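Pleso Counter Arm
Sold by Drekex — $2,331 — ships in 26 days

I run the tiny shop side of Drekex, and the question I get every single week is whether this thing can do chores yet. Short answer: a couple of them, slowly, and I still love it!

What it does well today: picks up cups, moves cans from one shelf to another, wipes a flat surface if you clamp the cloth on for it. Folding towels is hit or miss (mostly miss, sorry). Dishes with food stuck on them, please don't.

In the box: arm, table clamp, power supply, 2 sets of finger pads, printed quick start. The arm weighs less than my cat and the clamp fits most kitchen counters. Software updates are free, and the May one made the grip a whole lot gentler.

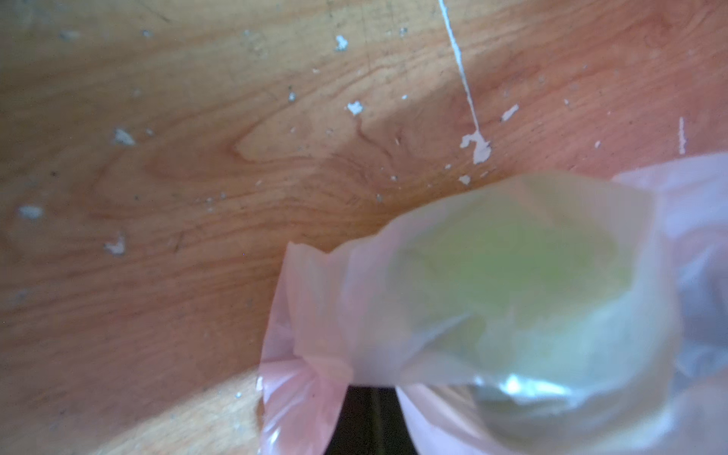 Unpacking groceries is the chore everybody writes to me about, and it's the one I'd hold off on buying an arm for. Cans and boxes go fine. Thin plastic bags are another story — take a crumpled pink one with something round and green showing through the film. You or I would just reach in, but the arm has to work out where the bag stops and the food starts, and every fold that catches the light makes that harder. Vittoria Messina is working on a bag mode and I'll post here when it's ready.

Finger pads wear out, so grab a spare set (part 137) while you're at it.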